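Search this unit Search Go

Week 3: Surface finish and glare in shared work areas
Unit notes, Clenham campus. Tutor: Judit Major

Gloss is measured by the share of light a surface sends back at the mirror angle. Colour has little to do with it. A dark gloss surface can be harder to work at than a pale matt one, as the reflected lamp stands out against the dark.

Disability glare reduces what a person can see. Discomfort glare is annoying or tiring and may leave vision unaffected. Keep the two terms apart in your reports.

The Villalba reading room case (Szekeres, course reader) is the one to know. Desk illuminance was 880 lux after the refit and complaints went up. Mariann Szekeres moved the lamps to the sides of the desks and left the fittings themselves unchanged. Read her section on lamp position before the tutorial.

Measuring in the field:
Take readings at seated eye height.
Note the lamp positions on your plan.
Record the blinds as open or closed.
Repeat with the lights off if there is daylight.

Almost 50 per cent of last year's reports left out the blinds and lost marks for it.
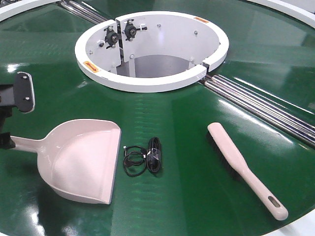
GLOSS FINISHES

Overhead lighting on a polished dark green top shows up as long white streaks and patches. Matt laminates and oiled timber scatter the light, so the same lamp gives a broad, dull patch. Cleaning products can raise the gloss of a matt surface over time.

Reading for Week 4: Jakab, chapter 3, on task lighting. Bring your site plan.

Contact the unit office | Copyright Clenham | Back to top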